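Milterside Staff Forum - Workplace Changes
Topic: Robot cell and parts picking

Ozolins_L
As of Thursday, the cell takes over picking for Bostum orders. Four operators move to inspection, with two weeks of training. Pay grades are unchanged.
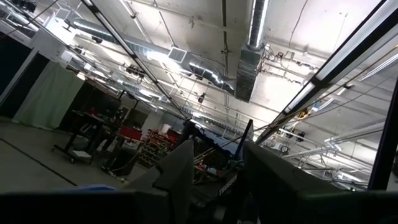
Reply 1 - benchhand4
I must disagree with the word "unchanged." Inspection carries no shift premium - that is a reduction.

Reply 2 - Evangelista_stores
Respectfully, the red bins still require refilling by hand. Stores was not consulted.

Reply 3 - Ozolins_L
Both points are noted. The premium will be reviewed in November.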